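How to Watch a Prestige Miniseries at Home Without Losing the Remote, the Plot or Your Temper

Posted 5 December 2024 by Shahram Heydari

My household has just finished Stoltus, all 12 episodes of it, and is about to start Gallegos. Between the two I have made some adjustments to the living room. They cost next to nothing, and they have cut the shouting by a good deal.

Start with the lamp. A six-part drama about a troubled newspaperman will be shot almost entirely in the dark, as will a comedy about his dentist. Put one low lamp behind the TV, pointed at the wall. Turn off everything else, including the kitchen light that somebody always leaves on for the dog.

Next, the dialogue. Actors now mumble as a matter of professional pride. Before you buy a soundbar, look in the sound menu for a setting called speech, voice or dialogue, and turn off anything called night or theater. Then pull the set forward a few inches if it has been shoved back into a shelf. I did both in November and heard an entire confession I'd missed the first time.

Remotes and small stuff need a home. Ours live in a divided bin on the side table, the kind sold for desk drawers. One slot for each remote, one for the reading glasses, one for the card with the streaming passwords. Wash it now and then – popcorn salt gets into the corners. 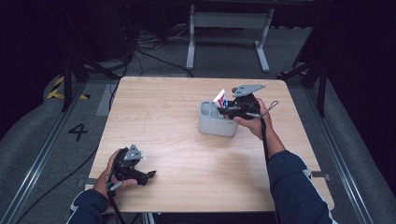

A small bin with compartments keeps the little things upright.

Snacks: serve before the credits, in bowls, with lids if there are children. Chips in the bag are louder than any soundbar. If you must have something crunchy, save it for the car chase. Ornus had no car chase, and we ate grapes for a month.

For butter on upholstery, scrape first, then cover the spot with cornstarch and leave it overnight. Vacuum in the morning. Try any stain remover on the back of the cushion before you get brave with the front.

Write down where you stopped. The app claims to remember, but it remembers where the last person fell asleep. We keep an index card with the show, the episode and the name of whoever is still awake. Trusitberg has two brothers played by the same man, so that card also says which one has the limp.

Last, agree on a bedtime before pressing play. "One more" is how I came to see the end of Stoltus at an hour I associate with airports.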